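Ticket 1360: Husar hand, fingers stop short on close
Status: open
Product: Husar hand on Trovum controller

Same close command on both controllers. The old Festero box brings the fingers together every time. On the Trovum they stall partway in 5 of 7 tries and throw a current warning. Changing the cable did nothing.

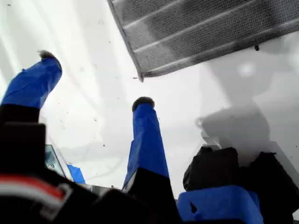
Posted by: Stavstead bench support
Role: Gripper test technician

Blue covers are on and creased along both fingers, gray pads on the tips. Please rerun with the covers off before changing any settings. If it still stalls, raise the current limit to 470 mA on the Trovum and attach the log. Leave the speed where it is.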